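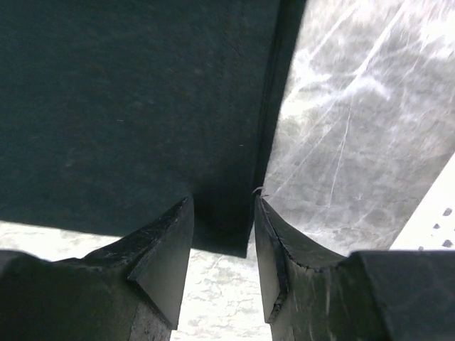

Lorneter Garment Handling Cell
Equipment for laundries and textile sorting rooms

Overview | Specifications | On the floor | Before you order

The Lorneter picks up cloth, presents it, and passes it to the next station. It is sold to laundries, uniform rental plants and clothing sorters. We are Fillham, we resell and service it, and we would like you to read this page to the end before you ask for a quote, including the parts the maker's brochure skips.

The brochure says the cell "frees your team for higher-value work." We have asked several plants what the higher-value work was. Mostly it was standing near the cell and straightening shirts.

What it does

Two-finger grippers take hold of a garment by an edge, a hem or a corner and lift it clear of the table. Cloth is hard for a machine. It sags, it folds over on itself, and a dark garment gives the cameras very little to go on. A person finds the hem of a T-shirt by feel. The Lorneter has to look for it, and it takes its time.
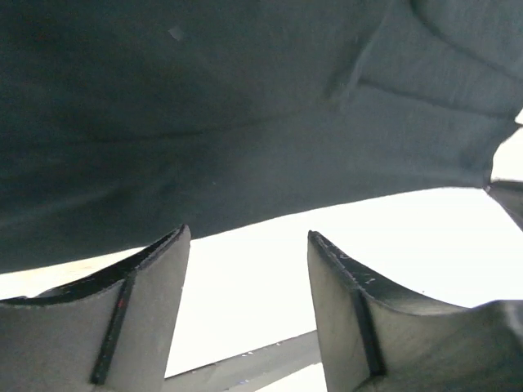

Fingertips just under the lower edge of dark cloth.

Approach is the slow part of the cycle. Each finger has to come in close to the edge without pushing the fabric away, and limp material moves when you breathe on it. The speed on the data sheet was measured with flat towels. Ask for the figure with your own mixed load, and ask who loaded the table.

Specifications

Rated load per pick: 699 g
Grip opening: adjustable, two fingers per arm
Rated pick cycles between fingertip changes: 50 hours of running
Stored garment profiles: up to 1000
Cell weight with table: 3487 lb
Power: three-phase, separate disconnect required
Guarding: fixed panels on three sides, light curtain at the front

The profile count sounds generous. Every size, color and fabric blend may need its own, and somebody on your payroll has to make them. Benjelloun, the software package that comes with the cell, is easier to use than the version before it. We still tell customers to set aside one trained person per shift until the common garments are in.

Handling seams and hems 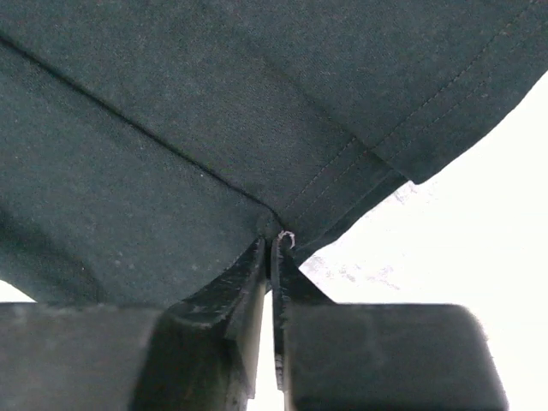

Dark knit held at a pinch where seam and hem meet.

Thick spots give the fingers something to hold, and for that reason the default setting looks for hems. The same spots are where stitching can snag. If your customers send garments back over pulled threads, run a trial on your worst stock and have your own inspectors check it. Ours want the machine to pass.

Fingertips are a wear part. Buy spares with the cell, since the lead time on a single pair is no shorter than on a box of ten.

What changes for the people on the line

Less reaching and less lifting from the bin, which operators like. Our own service staff hear fewer complaints about shoulders where a cell has been running for a while, though we have no study to show you and would not trust a sales page that did.

More waiting and more watching, which operators do not like. Clearing a bad pick means stopping the arm, stepping in, fixing the cloth and restarting. On a rough morning that can happen often enough that a folder working by hand would be ahead.

Pay is the question we get asked on every visit and the one that never appears in the proposal. At our Skineton demo room we ask buyers to bring at least one person who does the job now. If the plan is to cut a position, that person should hear it from you before the crate arrives.

Before you order

Send us a bag of real garments, unsorted, with lint and loose threads left on.
Measure your doorways.
Tell us what one bad pick in a batch costs you.
Get the service contract terms in writing, with response time for second shift.

Demo bookings at Skineton open again in April. Trial runs with your own stock are free for the first bag. Prices on request, installation quoted separately.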